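6 min read

My mother judged every new gadget by one question: would it do the oven? By that measure we're still waiting. I spent a day with Melina Kokkinos at Wutgate, where she trains robots in pretend kitchens on a computer before anyone lets them near a real one, and I went in hoping (a bit desperately, I admit) to hear that my washing-up days were numbered.
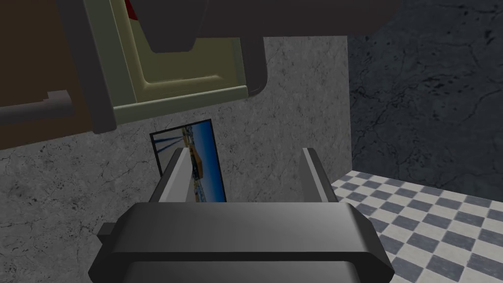
Melina laughed at that. Cupboards, she told me, are her whole life at the moment. You and I open one while talking on the phone, but a robot has to find the edge, get its fingers there and pull without yanking the hinge off. Her team ran 1462 practice goes in June and 268 of them came good. I thought that sounded dreadful. She was thrilled!

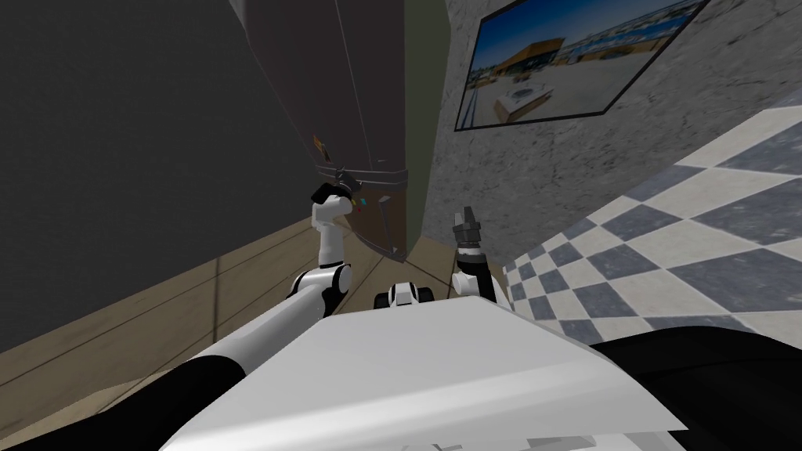 Her colleague Apostolos Manolakis is gloomier. Two arms are lovely, he says, until they have to agree on something, and he reckons a proper home helper is six years off at least. Even then he'd keep it away from the good glasses. I asked whether either of them would have one at home. Melina said yes, tomorrow, for the bins. Apostolos is buying a dishwasher.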